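**Plomport, May.** Arkby has extended its textile return scheme to 88 collection points. Garments are weighed at the Tavares depot, sorted by fibre and sent for reuse or shredding.

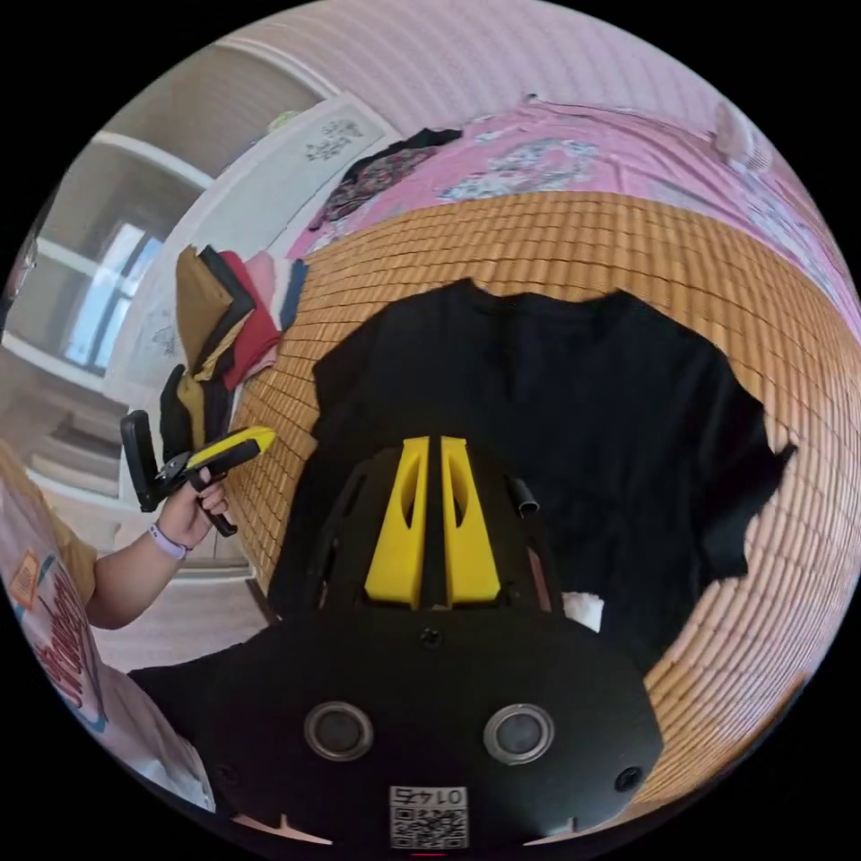
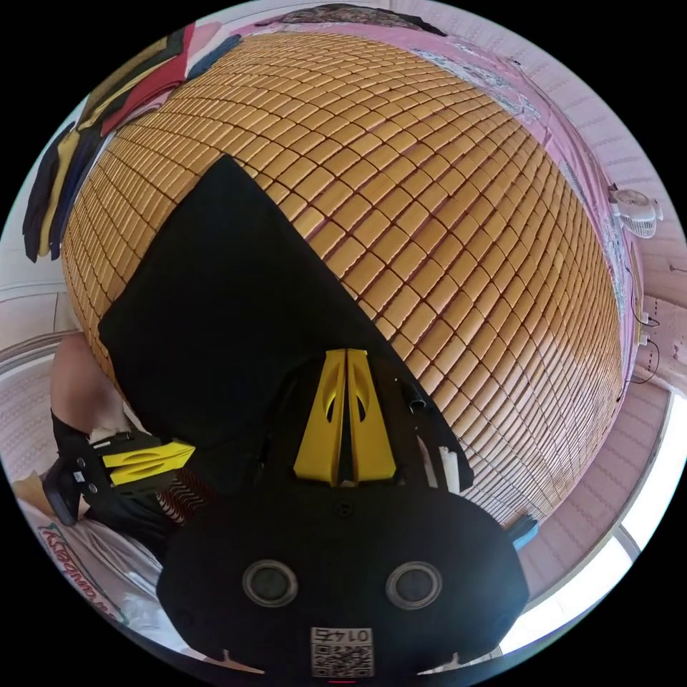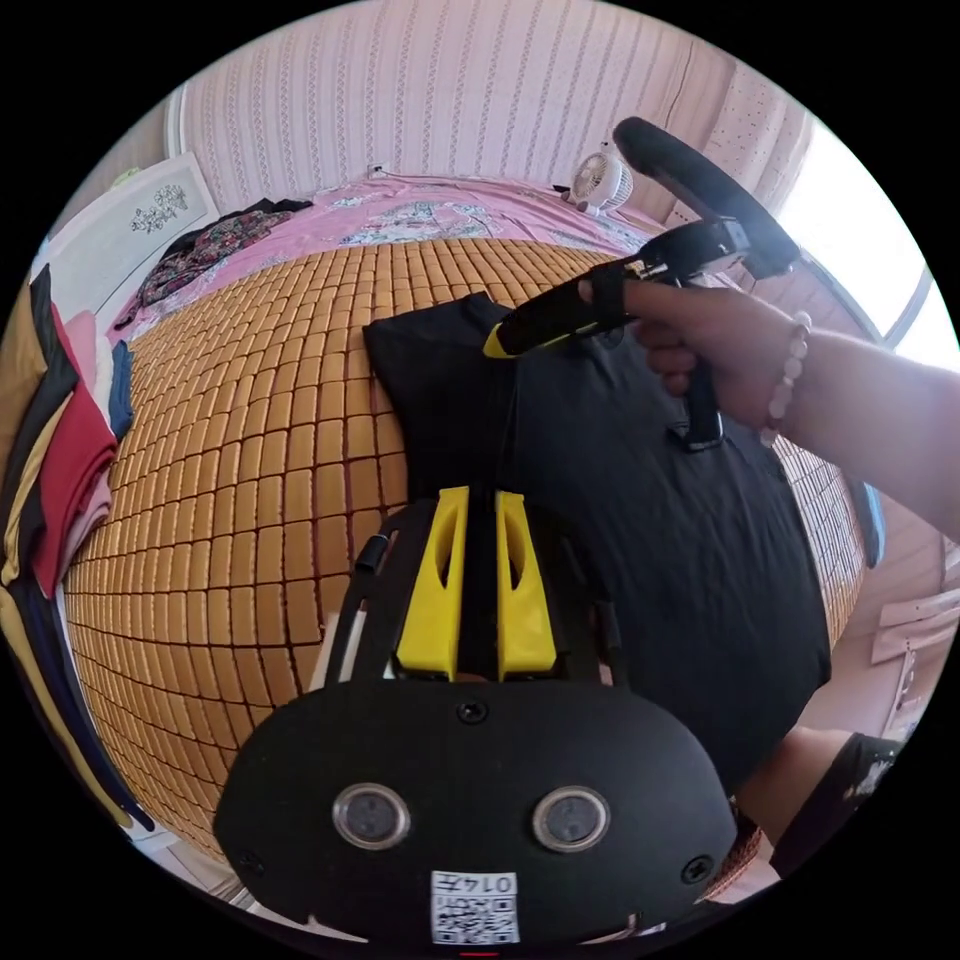 The scheme took in 2,677 kg of clothing last year, of which 892 kg was shredded. Plain cotton is the largest category. A black T-shirt like the one spread out flat in the first picture is graded on fabric wear and seam condition. Contact: Iolanda Furtado, Arkby press desk.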